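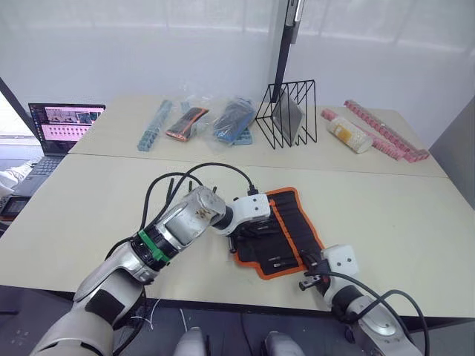 The workshop is on the second floor of a former shoe warehouse in Flaltis, up a flight of stairs that Manouchehr Tehrani says keeps his customers fit. He repairs hand tools for a living. Planes, chisels, braces, tin snips, pruning shears and the occasional set of kitchen scales come up the stairs in shopping bags, and most of them go back down in working order.

Tehrani is 61 and started out as a machinist at Karimi, the pump manufacturer that used to be the biggest employer on the east side of town. When the plant closed he was given a severance check and first pick of the scrap bench. He took two vises, a surface plate and a box of files. The vises are still bolted down by the window.

"I thought I would do it for one winter," he says. "Then people kept coming."

Repair of this kind was once ordinary. Most towns had a saw doctor or a grinder who came through with a cart, and hardware stores took in blades at the counter and sent them out in batches. Flaltis had a shop called Hotum that did both until the owner retired. By then a new handsaw cost less than a good sharpening, and the teeth on many of the new saws were hardened so that a file would skate right over them.

Tehrani doesn't complain about cheap tools. He sells a few himself, secondhand, from a shelf near the door. His complaint is with tools that can't be opened. He keeps a drawer of garden shears held together with rivets, and he drills out the rivets and fits bolts in their place. The job takes him less than half an hour, and he charges 8 dollars for it. The owner can then take the shears apart at home, clean off the sap and put a stone to the blade.

His busiest month is April. Gardeners remember their tools all at once, he says, and they want them by the weekend. Last year he did 460 jobs between the first thaw and the start of summer, written up in pencil in a ledger with a column for what was wrong and another for what the customer said was wrong. The two columns rarely agree. "It's dull" can mean a loose pivot, a bent blade or a spring put in upside down.

The most common fault he sees is rust, and he has firm views about it. Light rust comes off with oil and a piece of fine steel wool. Heavier rust goes into a tub of white vinegar overnight, then into water with baking soda, then under the hair dryer he keeps on a hook. He doesn't like wire wheels. They round over the edges, and on an old plane they can take off the maker's name.

Storage does more harm than use, in his opinion. A chisel left in a closed steel box in an unheated garage will rust faster than one left out on a bench. He tells people to wipe the metal with a little oil and keep it somewhere the air moves. Leather sheaths are fine for a day's work but hold damp, and he won't store anything in one over the winter.

Some of what arrives is worth money. A woman from Bisia brought in a wooden plow plane with a full set of irons that had been propping up a shelf in her father's barn. Tehrani looked it up, called a dealer he knew and told her it might fetch 3000 dollars at auction. She had him clean it and took it home. Her son uses it now to cut grooves for drawer bottoms, and Tehrani has sharpened the irons twice.

Other things are worth nothing to anyone but the owner. He spent most of a week on a hatchet whose head had been hammered on the back until it mushroomed. A new one would have cost far less than the labor. He charged 50 dollars and made the handle from a piece of ash that had been drying over the stove for nearly six years.

He has no apprentice, although he has had offers. A retired dentist comes in a couple of mornings a week to learn saw filing and is getting good at it — he has the patience, and he already owned the magnifiers. Tehrani gives him the crosscut saws. The rip saws he still does himself, standing at the window with the blade clamped between two strips of oak, and he prefers not to be spoken to until he reaches the end of the row.

The workshop is open mornings. Ring the lower bell and wait, as the upper one has been broken since the fall.

Last updated: 14/03/2016

Get our features by email. Enter your address to sign up for the newsletter. You can unsubscribe at any time.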